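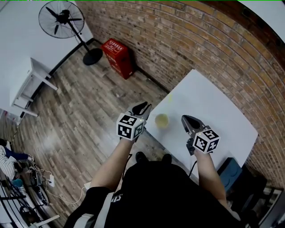

**Ahonen**, Skavden Self Storage

## Renting a unit

**What's the shortest rental?**
One month. After that you pay month to month.

**How much notice do I give?**
2 weeks, in writing or at the desk.

**Is my stuff insured?**
The basic plan covers up to $1,000. You can raise it to $2,000 when you sign.

**What can't I store?**
Food, fuel, paint, plants or animals.

**Can I get in at night?**
The Sinlow Road gate closes at 10 p.m. and opens again at 6 a.m.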